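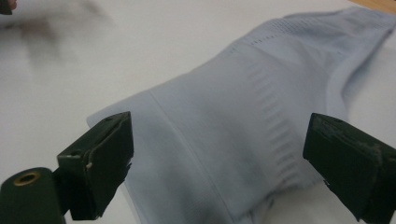
A light blue knit between the fingers of a hand-held gripper.

The Hand That Teaches the Folding

Print | E-mail
570 shares | 8 comments

At Plamberg, the day begins with clothes that are already clean. Covadonga Goicoechea takes a piece from the pile, puts it on the white table and picks up the gripper. She does not touch the fabric with her fingers again until the work is finished.

"In the first week my hand wanted to help all the time," she told me. "I had to put it in my pocket."
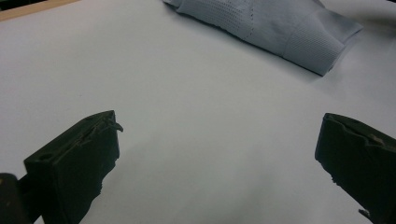 By Reshma Kekana

Goicoechea worked for many years in a laundry before she came to this small workshop. Her job now is to show a robot how clothes are handled. She holds the tool, she opens and closes it, and the camera on it records what she does. Later a robot arm with the same type of gripper will try to learn from these recordings.

The project has the name Stomon, and since October the team has collected 3,419 recordings. Many of them are very short. A person comes near to the fabric, closes the gripper, lifts, and lets go. I asked if this was not boring. Goicoechea thought about it for a moment and said that ironing was worse.

Knitwear is difficult in its own way. A cup has the same shape in the morning and in the evening, but a knit changes its shape every time it is touched. If the gripper takes too little, the fabric slides out. If it takes too much, the whole piece comes up together in one lump. A ribbed edge is a good place to begin, Goicoechea says, because there is something to hold.
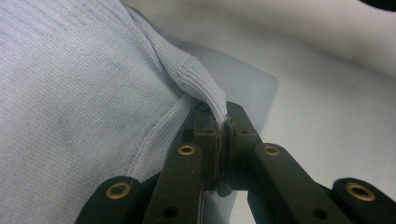 She learned this with her own hands long ago, and she finds it strange to explain it. The engineer Zinhle Zulu, who looks through the recordings in the afternoon, does not ask her for explanations. Zulu wants to see where she hesitates. When Goicoechea stops before a fold and comes in again from another side, Zulu keeps this part also.

"In the beginning we deleted these pauses," Zulu said. "The robot then became very sure of itself and very bad."

They tried remote control too, with 2 handles and a screen. It was slow work, and Goicoechea had pain in her neck after an hour. With the tool in her hand she feels when the cloth begins to pull.

I was allowed to try. The gripper is wider than one thinks, and I pinched the table before I pinched any fabric. My third try held, and I lifted a sleeve and was quite proud. Goicoechea looked at the creases I had made, smoothed them with the side of the gripper and asked me to do it again, more slowly.

Print | E-mail | Share (570)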